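Stundetti Toy Library – Frequently Asked Questions

Home / Borrowing / Play Food and Small Sets

Borrowing and Returning

What is included in a play food set?
Each set consists of toy fruit and vegetables, together with any small accessories that belong to it. Most sets are issued in a clear zipper bag with a contents card. Larger sets are issued in a plastic basket. The library currently holds 91 play food sets at the Harow branch, and these may be reserved by any household with an active membership.

How many sets may a household borrow at one time?
A household may borrow 2 sets at one time. A basket and the bags issued with it count as one set. Schools and child care centers should apply for a group membership, which carries a separate limit.

How should a set be packed for return?
Place all of the pieces in the bag or basket in which they were issued. Please press the zipper closed along its full length and check that no leaves, stems or ribbons are caught in the seal. Bags should not be folded or taped shut.
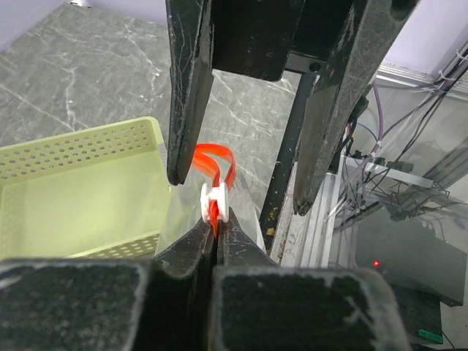 Members who borrow more than one set are asked to keep the pieces separate throughout the loan. Sorting mixed sets takes a considerable amount of staff time and delays the next household on the list. If pieces have become mixed and you are unsure where they belong, return everything together and inform the desk.

When are returns accepted?
Returns are accepted at the Harow desk from 9 a.m. until 15 minutes before closing. Sets left outside the building are not considered returned, and the member remains responsible for them.

Cleaning and Care

Should toys be cleaned before they are returned?
Yes. Hard plastic pieces may be wiped with a damp cloth and mild soap, then dried with a towel. Please do not place any piece in a dishwasher. Pieces with a textured surface, such as a netted melon rind or a ribbed garlic bulb, may need a soft brush.

May the baskets be washed?
The baskets may be rinsed in warm water and left upside down to drain. Strips of tape on a basket should be left in place, even when they have begun to lift at the corners. Staff will replace them as needed.

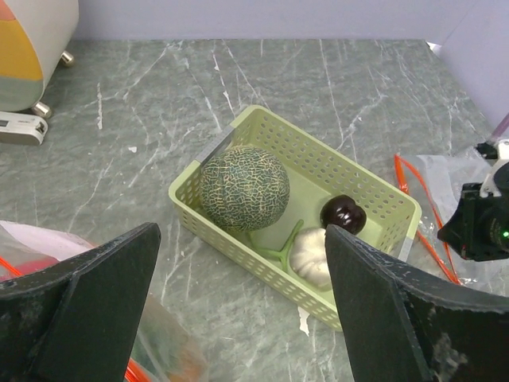 Baskets are intended for play food only. They should not be used to carry books, shoes or heavier toys, and children should not sit or stand in them. A cracked basket must be taken out of use at once – the broken edge can be sharp.

What happens if a piece is missing or damaged?
Please report the loss when the set is returned. There is no charge for a single missing piece. Where several pieces are missing, the member may be asked to contribute toward a replacement. The library does not accept substitutes purchased elsewhere, as their size and finish may not be suitable for young children.

Are the sets suitable for all ages?
No. Small fruits, stems and clips may present a choking hazard. The recommended age is printed on the contents card, and an adult should be present whenever a set is in use.

Toy Furniture

May toy cabinets be borrowed along with play food?
Small cabinets from the Casado collection may be added to any play food loan, subject to availability. Please lift a cabinet from underneath with both hands. It should not be pulled by its knobs or pushed across a table on its feet.
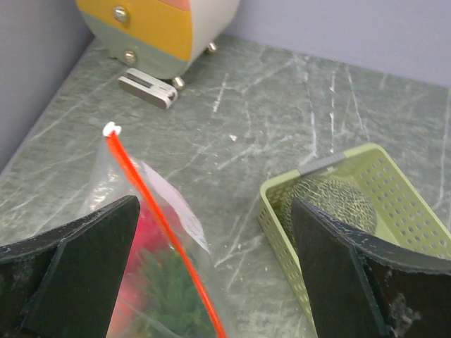
Cabinets should be returned empty. Any bag, card or loose item stored with a cabinet during the loan must be handed in separately so that it can be checked against its own record.

Does the library accept donations?
Donations of play food and toy furniture in good condition are welcome. Items must be clean and complete. The Trendby storage room can hold up to 600 items, and donations may be paused when it is full. Please contact the desk before bringing in a large quantity.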